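About Odcombe

Odcombe started in a rented unit on Hillgate, with one secondhand arm and a lot of borrowed extension cords. Iddrisu Asante wanted a robot that a small shop or a classroom could live with day to day, and after a good deal of trial and error (mostly error, that first February!) the Hotier kit came out of it.

Hotier is a two-arm tabletop kit. You get the pair of arms with their grippers, the table they mount to, the cabling, and a practice box with 40 soft and awkward things to pick up, artificial flowers among them. We love the flowers. They bend and they tangle, and a gripper has to be gentle with a stem in a way it never does with a block.

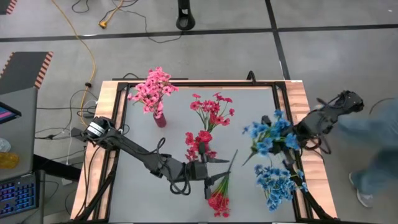

Every kit is put together and run through its paces by the same people who answer the phone, so if you call with a question you'll be talking to somebody who has had their hands on one. We've sent out 193 so far, to schools, repair shops and one very patient bakery. Setup help is included for the first 20 days, and we're happy to keep chatting after that.

Come by and see us at Hillgate, Unit 524. Please call ahead so we can put the coffee on.

Page updated 15 April 2021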